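Chapter 2
Corrugated Board and the Folded Carton

2.1 Introduction

Corrugated board is a layered sheet. A wavy inner paper, called the medium, is glued between two flat papers, called liners. The waves are known as flutes. Most of the stiffness of the sheet comes from the distance the flutes keep between the liners. This chapter covers the structure of the board, the scoring of fold lines, and the loads a closed carton carries in a stack.

Readers should have completed the exercises on paper grain in Chapter 1.
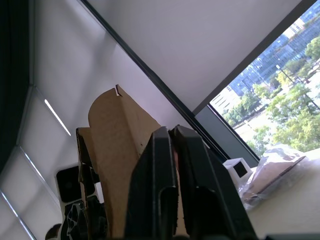 Why does a carton usually stand with its flutes running vertically?
Flutes loaded along their length act as a row of short columns, and the board carries more weight in that direction before it buckles.

2.2 Fold Lines

A fold line is made by crushing the board along a narrow strip before bending. The crushed strip is called a score. A score across the flutes flattens each one in turn and gives a straight bend. A score along the flutes may wander, as the board tends to fold in the nearest valley. Marino and Watkins treat this fault in their notes on the Helach press, and their method is used in Section 2.4. 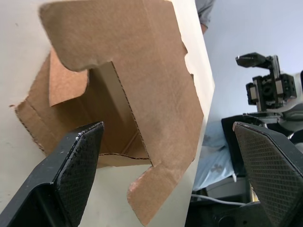 Cut edges are the usual starting point for inspection. The medium is hidden by the liners everywhere else on a sound sheet. Where a panel has been cut across the flutes, the medium shows as a thin zigzag, as it does along the edges around the open cavity of this part-folded box. Crushed flutes lose the regular height of that line. The inspector records the flute height at each corner and compares it with the value for the grade.

Terms used in this chapter: liner, medium, flute, score, panel, flap.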